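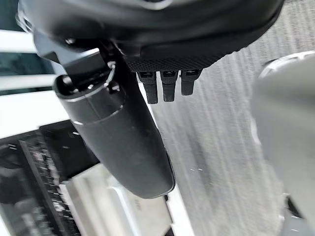 Home | Grants | Reports | Contact

Geraghty House, shared kitchen and ground floor
Progress report, February
To: Aurora Marinho, Noltville Community Fund

Aurora, sorry, this is short and a bit out of order. Wanted it with you before the review call.

Where we are. Kitchen is in and usable. Carpet is down. Snag list is at 13 items, was a lot worse before the holidays. Money is fine, see further down.

Floor. Gray carpet, same as the sample you signed off. Fitters from Cilevo came back to redo the join by the hallway door, no charge. I asked for two spare offcuts and got one. We need a mat on the kitchen side before residents start carrying plates across it. Haven't picked one. The carpet people said vacuum only for the first few weeks, no shampoo, so I've put that in the house notes.

Counter and splashback. White counter, white marble behind it with the gray veining. Looks good, I was wrong about the marble, you can say so on the call. Sealing is booked for the backsplash, one coat, and they want the counter cleared the night before. Silicone along the back edge is on the snag list.

Sink. Went with the double in stainless in the end, not the single. The drying rack sits down in the right-hand basin which keeps the counter clear, and the left one stays free for pans and soaking. There's an orange label still on the back wall of the left basin, needs peeling off before handover. Faucet is chrome, placed behind the divider.

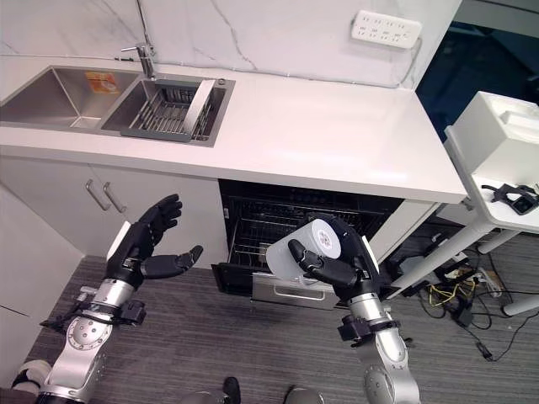
Dishwasher. Goes right beside the sink cabinets so unloading is a short reach, plates go straight up to the counter. Invoice came in 10 days after delivery, so it lands in this period and not the last one. Door does take up floor when its down, and with two people cooking that will be a squeeze. I'd like to try a house rule (run it after 9 pm, empty it before breakfast) before we talk about moving anything.

Outlets. Power strip is up on the backsplash toward the right end, two rows, white. I'd like the cable dealt with properly, it comes down the wall to the counter at the moment. Puvusa quoted $101 for a length of trunking and an hours labor. Seems OK. Will go ahead unless you object.

Cabinets. White doors, brushed handles. No complaints. Still no decision on who gets which shelf, residents want to sort that out among themselves and I'm inclined to let them.

Money. Spent this period $1477, all of it against the kitchen line. Trunking not included. Nothing drawn from contingency. Receipts are in the folder, two of them are photos of crumpled paper, will rescan.

Late or slipping:
- mat for the kitchen doorway
- written kitchen rules, have a draft, too long
- labels for the recycling bins, printer was down
- second set of keys for the side door

Next period. Close out the snags, sealing, trunking, then the first shared meal. Residents asked if the fund wants to send someone. Soup and bread probably, we only have the one big pot. If you can come let me know how many and I'll recieve you at the front, the side door sticks.

One question for the call. Can the leftover from the flooring line go toward plates and bowls? Its a small amount but the wording in the agreement says "fixtures" and I don't want to guess. If it's a no we'll ask residents to bring their own for now and I'll put it in the next application.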